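TOTWOOD, July 16, 2024 — Emcombe has put new floor rules in place for staff who work with its two-armed robots.

Cables must be tagged and kept clear of the grippers, and people must stay 2 meters back while an arm is moving.

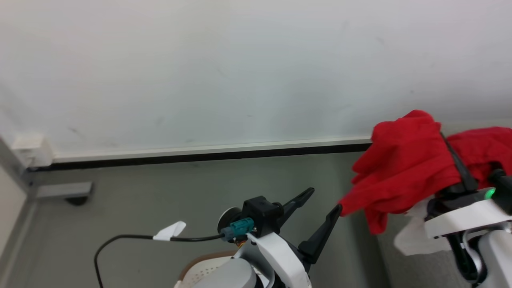
A robot's right gripper holds a red cloth at Emcombe.

Safety lead Tracey Haworth said 40 employees have been trained so far. "We had house habits before, and now they're written down," she said. The rules were drafted in February.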